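家の在庫アプリ Zomden が同期しない件
状態:解決済み(たぶん)
最終更新:2020/10/31

症状

台所のタブレット(Wonum)で在庫を減らしても、スマホ側の数字が変わりません。逆向き、つまりスマホで減らした分はちゃんとタブレットに届きます。片道だけ通行止めになってる感じです。エラー表示は一切なし。同期マークも緑のまま。緑なのに同期してないって、いちばん困るやつですよね……。

気づいたきっかけは醤油です。タブレットでは残り2本、スマホでは残り6本。スマホを信じて買わずに帰ってきたら、戸棚にちゃんと2本しかなくて、正しいのはタブレットのほうでした。

環境

アプリ:Zomden(両方とも最新版、自動更新オン)
同期サービス:Drirell の無料プラン
ルーター:Mohamedi、5月に買い替え
タブレットは台所の壁に掛けっぱなし、電源もつなぎっぱなし

試したこと その1 再起動いろいろ

まずはお約束で、タブレットを再起動。変わらず。スマホも再起動。変わらず。ルーターの電源を抜いて、お茶を一杯飲んで、挿し直し。これも変わらず。このあいだ家じゅうのネットが切れて家族に怒られたので、夜にやるのはおすすめしません。

試したこと その2 ログインし直し

Drirell から一度ログアウトして入り直しました。このとき「端末のデータを残しますか」と聞かれます。ここは絶対に「残す」で! 前に別のリストで「残さない」を押して、調味料の欄がまるごと消えたことがあるので、画面の前でしばらく固まってました。結果は、入り直した直後だけ醤油が2本になって、やった!と思ったのに、次に味噌を減らしたらもう届かない。つまりログイン時の一括同期は動いていて、そのあとの細かい同期が止まってるみたいです。

試したこと その3 ルーターを疑う

買い替えたルーターの設定画面に「静かな端末を休ませる」という項目がありまして、名前からしてあやしい。タブレットをこの対象から外してみました。ところがこれも効果なし。ただ、外したままにしてあります。戻すのを忘れていたともいいます。

念のため、タブレットをスマホのテザリングにつないで試してみたら、それでも届きません。ということはルーターは無罪。Mohamedi さん、疑ってごめんなさい。

試したこと その4 サポートに問い合わせ

ここで Zomden のサポートにチケットを切りました。返事の要点だけ写しておきます。

「端末の時刻がサーバーより遅れている場合、その端末からの変更が古い変更とみなされ、反映されないことがあります。日付と時刻の自動設定をご確認ください」

見たら、タブレットの時計が5分遅れてました。5分! 台所の時計代わりに毎日見てたのに、まったく気づかず。しかも自動設定がオフ。そういえば前に、朝の支度用にわざと時計をずらそうとして手動に切り替えた覚えがあります。進めるつもりで遅らせてたって、何をやってたんでしょうね、私。

直した手順

タブレットの設定を開いて「日付と時刻」へ。自動設定をオン。
Zomden を完全に終了させて、開き直す。
スマホ側の一覧を下に引っぱって手動更新。
適当な品物を1つ減らして、相手側に出るか確認。

最後の確認は味噌と乾麺と、あとラップでやりました。全部すぐ届きました。速い。いままで何だったの、というくらい速いです。減らした数は元に戻しておくのを忘れずに(私は乾麺を戻し忘れました)。

残っている宿題

時計が遅れていた間にタブレットで入れた変更は、あとから送り直されるわけではないそうです。サポートにも聞きましたが、手で合わせるしかないとのこと。数字が食い違っていた品は5つあって、醤油、酢、ごま、海苔、それに紅茶。戸棚の前で実物を見ながら直しました。紅茶は両方とも間違ってて、ちょっと笑いました。これは同期のせいにできません。

それと、時計がずれているときは緑のマークをやめてほしい、という要望も同じチケットに書いておきました。「担当に共有します」と返ってきたので、気長に待ちます。黄色の三角でも出してくれたら、醤油の時点で気づけたと思うんですよね。

チケットは閉じてもらいましたが、再発したらこのページの続きに書きます。Wonum のタブレットを使ってる人は、とりあえず時計を見てみてください。秒までは合ってなくても平気らしいです。

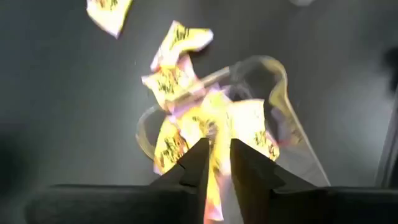

Zomden の話でもうひとつ、ついでに聞いたのが「置き場所」欄の使い方です。この欄も同期の対象なので、時計が直ったあとに書き直しておくと両方の端末にきちんと入ります。いままでは「棚」とか「台」とか、そんな雑な書き方しかしてなくて、家族に毎回どこ?と聞かれてました。これからは見た目で書くことにします。黄色と白の小袋なら「透明なプラスチックの容器」と書いて、容器の外に出ている袋もあるから「外の分も見ること」と足しておく。外の分を数え忘れると、せっかく同期が直っても数字が合わないですからね。メモ欄は長いと一覧で途中までしか出ないので、場所を先に、注意書きはあとに入れるのがよさそうです。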